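Stuvport FAQ

Last updated February 3, 2020

I get the same questions in my inbox over and over, so I finally sat down and typed up the answers. If yours isn't covered, write to me and I'll add it!

What is Stuvport?

It's a harbor-town mystery game for PC and Mac. You play Odon, a ferry pilot who comes home to find that half the town has forgotten him. You poke around, talk to people, move cargo and slowly work out who's been messing with the town records.

Who's making it?

Mostly me (Anneli Kokkonen - hi!). I do the writing, the code and the art. Sutrisno Ngau does all the music, and he's also the reason the foghorn is in tune.

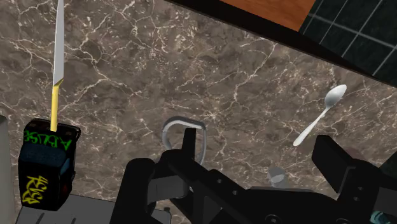
How long is it?

My testers take six or seven hours if they talk to everybody. There are 2 endings, and you can reload the last chapter to see the other one without starting over.

Is there combat?

Nope. You can lose an argument, and you can sink a rowboat, but that's as rough as it gets.

Can I play with a controller?

Yes, and I'd say the boat sections feel nicer that way. Mouse and keyboard work fine too. You can remap everything except the pause key, which I'm still fixing.

My save from the demo won't load. Help?

Sorry! Build 716 changed how saves are stored, so anything older than that is stuck. The demo is short, though, and you'll get back to the lighthouse pretty fast.

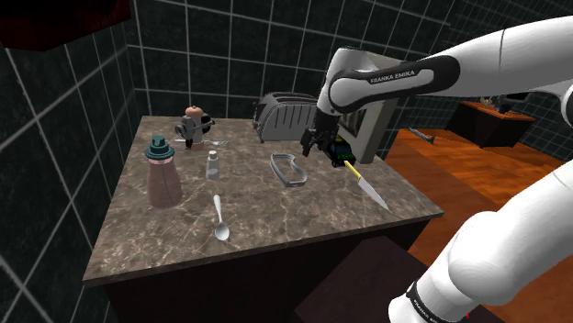 Will it run on my old laptop?

Probably. I work on a pretty tired machine myself - if it's slow, turn off water reflections first. That one setting makes a huge difference.

When does it come out?

I'm aiming for March. The Bumdale chapter still needs its last round of dialog fixes, and I don't want to rush it out with people calling Captain Simanjuntak by the wrong name again (oops).

Can I stream it or post videos?

Please do! You don't need to ask me, and you can keep your ads on. Just put a spoiler warning on anything past the ferry auction.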